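Flondale to stop taking electronics at the curb, opens drop-off on Texier Road

October 28, 2022

14 shares | 9 comments

Flondale will end curbside pickup of computers, televisions and other electronics at the end of the year and send residents to a staffed drop-off building on Texier Road instead, the town's public works office said.

The change covers desktop and laptop computers, monitors, printers, televisions, game consoles and anything else with a circuit board and a power cord. Regular trash, paper and bottle pickup stays on its current schedule. Large appliances such as refrigerators and washing machines will still be collected by appointment.

Marianna Sadowski, the public works director, said the old system cost too much for the amount of material that could be used again. Electronics left at the curb were often rained on before the truck came, she said, and many had been stripped for copper overnight.

"By the time we got to them there was glass on the sidewalk and the cords were gone," Sadowski said. "We were paying to haul away broken plastic."

The town collected 243 desktop computers at the curb in the budget year that ended in July. Of those, 42 were in good enough shape to be repaired or taken apart for working parts. The rest went to a shredder in Clellum along with the televisions.

Under a contract approved this month, Wodenier, a recycling company based in Clellum, will run the Texier Road building and sort what comes in. Machines that can be fixed will be repaired and sold at the same address. Those that can't will be taken apart, with usable parts kept for repairs and the remainder sold as scrap by type of metal.

Ehab Hajji, who manages the Flondale contract for Wodenier, said most of the value in an old desktop is in a few parts that come out with ordinary tools. Memory sticks and power supplies are the first things his crew looks for. Hard drives are handled separately because of the personal data on them.
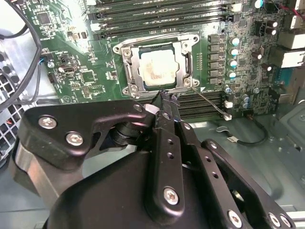
Residents don't need to take anything apart before bringing it in, and Wodenier would prefer that they didn't. Hajji said that people trying to help sometimes pull out the wrong piece or bend the pins on a connector, and a computer that could have been sold whole then has to be broken down. A desktop with its case open will be accepted like any other as long as the main parts are still in place, as with the processor seated in its socket on the green motherboard shown here. Loose boards are accepted too, but they go straight to scrap unless they come in a bag or box.

There is no charge for computers, laptops, phones or game consoles. Televisions and monitors with the older, deep-backed picture tubes will cost $16 each, to cover the handling of leaded glass. Flat screens are free. Small businesses in town may bring in up to 200 pounds a month at no charge and will be billed by weight for anything over that.

Proof of a Flondale address is required. A driver's license, a utility bill or a lease will do. Clellum residents can't use the building for now, though the two towns have talked about sharing it.

The part of the plan that drew the most comment at the October council meeting was the question of people who don't drive. Ginette Lecomte, who lives on the east side, told the council that she had put out a television and a printer at the curb last spring and would have no way of getting either one to Texier Road.

"The bus stops at the bottom of the hill," Lecomte said. "I am not carrying a television up that hill."

Sadowski said the town will offer home pickup by phone request to residents over 65 and to anyone with a disability placard. Others without a car can ask to be put on the list, she said, but they may wait longer. Council member Uliana Zakharchenko voted for the contract but asked that the pickup list be opened to everyone if waits turn out to be short. Sadowski agreed to report back in July.

Zakharchenko also asked what would stop people from leaving old sets by the road or in the creek behind the ball fields, where televisions have been found before. The fine for dumping will not change. Public works has asked for a second camera at the creek parking lot, a request the council has not yet taken up.

Clémence Vasseur, who runs a repair shop on Main Street, said she was glad to see more machines fixed but wanted to know whether a town-backed seller would undercut her. Under the contract, repaired desktops must be priced in line with local shops, and Wodenier has to offer spare parts to Flondale repair businesses before shipping them elsewhere. Vasseur said she would be buying power supplies.

Anyone dropping off a computer should back up files first. Wodenier will wipe or shred every drive and can give a written record on request. The form is at the front counter and has to be filled out at the time of drop-off. Residents who would rather keep the drive may remove it at home, and the computer will still be accepted.

Batteries should be taken out of laptops where the battery comes off without tools. Swollen batteries should be left where they are and pointed out to the attendant.

The last curbside electronics pickup will follow the usual route map. Items need to be out by 7 a.m. and kept clear of the trash carts.

9 comments

Related items

Creek path closed for culvert work
Clellum shredder gets new air permit
Where to take used motor oil in Flondale
Council delays vote on ball field lights
Leaf bag pickup dates by street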